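Proyecto de fin de curso: reconversión de un inmueble comercial en Hirkthorpe
Autores: Iestyn Vaughan y Nia Pugh
27 de noviembre de 2023

1. Objeto

El presente informe analiza la viabilidad de reconvertir en oficinas de alquiler un antiguo almacén de dos plantas situado en Hirkthorpe, en el límite con Grirkcombe. El inmueble lleva desocupado desde la marcha de su último arrendatario, la distribuidora Wullex.

2. Datos de partida

La superficie construida asciende a 539 metros cuadrados, de los cuales 339 corresponden a la planta baja. La renta solicitada por la propiedad, la sociedad Onsri, es de 3000 euros mensuales, gastos de comunidad excluidos.

3. Método

Se compararon contratos de locales próximos y se consultó la normativa urbanística municipal. La distribución interior se estudió sobre plano.

4. Resultados

La planta baja admite el cambio de uso sin obra estructural. La superior requiere una segunda salida de evacuación, cuyo coste no ha podido determinarse. Se propone arrendar en primer lugar la planta baja y revisar la renta en diciembre, una vez recibido el presupuesto de la escalera.

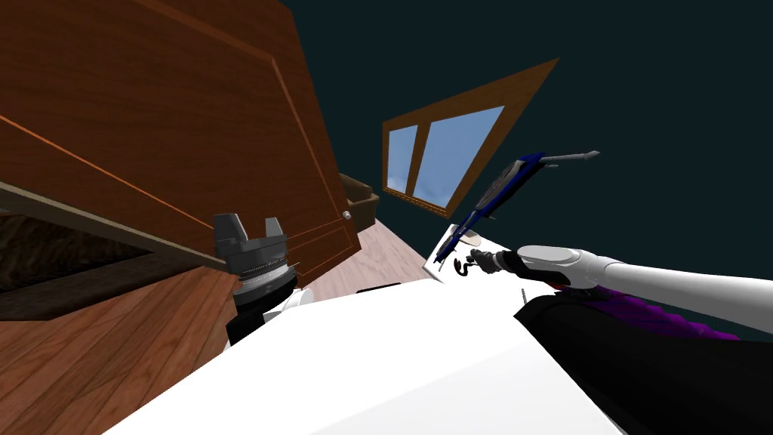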